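Notebook, sensory room group
5/3/18

Continued from the last page. We still have no agreement about the opening date for the quiet room at the Albers building. The awareness week in July is what everybody aims at, but I think it is better to open with a room that works than with a room that has a ribbon on the door.

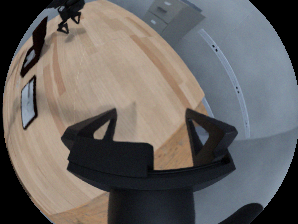
Entered by Leonie Wiegand | read by Jörg Brandes

Points from the walk-through with the parents' group. Four adults on the autism spectrum also came, and their remarks were the most useful, so I write them first.

The lamps. Two of them said that the ceiling lights hum. I could not hear it and Jörg could not hear it either, but both of them pointed to the same lamp, the one next to the door. We switched it off and they said it was gone. So the lamp must be changed before anything else. I asked for the dimmable type from Rorkard, and they will send us one piece for trying. If it hums too, we go back to floor lamps.

The door. It closes too hard. The building is from 1897 and the frame is not straight any more, so the closer must be set strong or the door stays open. Jörg wants to put felt strips in the frame. I am for this, but the fire inspector must see it first. Please do not glue anything before he was here.

The sign. The text we have now is "Please be quiet, persons with autism inside." One mother did not like it at all and I understand her. A person who goes into the room should not have to tell the whole corridor a diagnosis. New proposal: "Quiet room. Open to everyone who needs a break." Shorter and also more true. The puzzle piece on the draft poster goes out too. Three of the four adults asked for this, the fourth did not mind.

The booking. In the draft from Zakus one can reserve the room for 12 minutes and then the tablet gives a signal. I was against the signal from the beginning and now I have it from the visitors also. A sound at the end is exactly what we do not want. Possible is a light that changes slowly. Still open: who goes in and speaks to a person who stays longer? My opinion is that we do not need this rule in the first weeks. Let us look how many people come.

The blankets. We have weighted blankets in two sizes. The heavy one was liked by one visitor very much and another one did not want to touch it because of the fabric (he said it feels like a wet towel). I will order one cover in plain cotton from Fliltach and wash it some times before we put it out, new cotton has a smell.
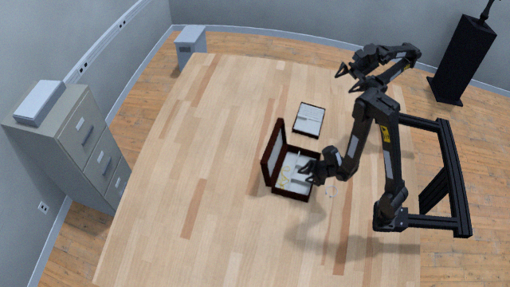
The smell is anyway a point that I forgot on my list. The floor was cleaned the evening before the visit and one lady had to leave after a short time. The cleaning plan must be changed so that this room is done with the product without perfume, and in the morning the window is opened. I have written it to the building office and wait for the answer.

About the information sheet for the staff: Jörg has cut it to one page. I read it twice and have only small things. In the second paragraph he writes "suffers from," please change it to "is autistic" or "has autism." We asked the visitors which one they prefer and they did not agree with each other, so we use both. The part about eye contact is good. The part about meltdowns needs one sentence more, that it is okay to do nothing and only stay near.

For the training we have 12 names. The second date is not fixed.

To do, me: lamp, cotton cover, letter to the fire inspector.
To do, Jörg: new sign text, ask Zakus if the signal can be removed completely or only made silent.

Added later: Zakus answered already. It can be removed, but then the tablet shows a red screen at the end. Red is not so good. I asked for gray.

Contact | © Quiet Room Working Group, Albers building | Back to top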